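4.2 Collecting dark garments from a crumpled start 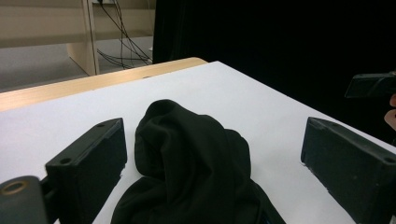

Most of the garments in the Radard set are light or patterned, and the policy trained on them did poorly on black cloth. Folds in matte black fabric show little shading, so the points where a grasp could begin are hard to tell from flat layers. We therefore recorded a second set with dark items only.

Each episode starts with the garment bunched up on a white table. The operator works with two hand-held grippers, one in each hand, and spreads the garment flat before folding it. Each gripper carries its own camera, and the views are stored together with finger width and pose. We kept 3000 episodes for training and held out 900 for testing. No garment appears in both parts.

Figure 5. Start of an episode with a black garment, seen from one of the two grippers. A small light-colored tag shows near the lower right of the cloth.

Tags turned out to matter more than we expected. Wilczyńska and Nowakowski labeled the first grasp in every test episode and found that the policy often closed on a visible tag - a poor choice, as the cloth then lifts by a single thin strip. Masking tags during training removed almost all of these grasps. It did not help with sleeves that were turned inside out, and we return to those in Section 5.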